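List: carkbridge-facilities
Subject: Re: Ceiling noise in the open office, second floor
From: Radoslava Brabec

> We put up the sample baffles in December and people still
> complain that they can follow phone calls from the far side.
> Meter at the desks reads the same as before, give or take.
> Do we just need more of them? Bronix quoted for 24 more.
> Also, is the meter wrong or are we?

The meter is probably fine. A level reading at a desk is dominated by whoever is talking nearby, and absorbers overhead do very little to the direct path. What they change is the reverberant part, and you only see that in a decay measurement or in level against distance. Take readings on a straight line away from one steady source, doubling the distance each time, and note the drop per doubling. Do it after 7 p.m. with the ventilation running as it does by day.

Three things to check before you sign the quote.

First, the mounting height. Baffles hung tight to the slab lose part of their low-frequency performance. The Tultirholm sheet gives its figures for a 700 mm drop, and your drawing shows far less than that.

Second, the bare walls. If the two long walls are parallel and hard, sound travels between them under the baffles and the ceiling never gets a chance at it. A few panels at seated head height on one of those walls would be my first purchase.

Third, the masking level. When the ventilation was rebalanced the background dropped, and speech now carries further with no change in the room itself. I would want the background in octave bands, not a single A-weighted number.
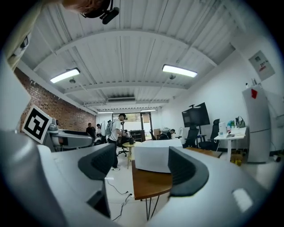
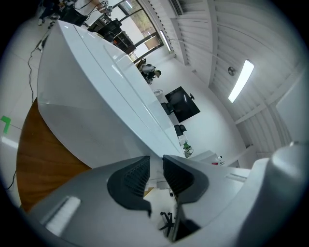
Is it worth measuring with the room empty, or do we need people in it?

Measure it empty and correct afterward. Occupied readings vary too much from one run to the next, and the added absorption from people can be estimated from the seat count and added to the total. Leave the chairs where they normally stand.

On cost: the quote came to almost 3,000 with fitting. I would hold back on that until the decay times are in. Miah has the balloon kit and the spreadsheet, the version with the 100 Hz row put back in. The older one drops that band without a warning and the average comes out too good.

If the decay at 500 Hz is already short, more ceiling treatment is wasted and the money should go into screens between the desk groups. Please send the raw values to the list, including source and receiver positions. Averages alone are no use to me.

R. Brabec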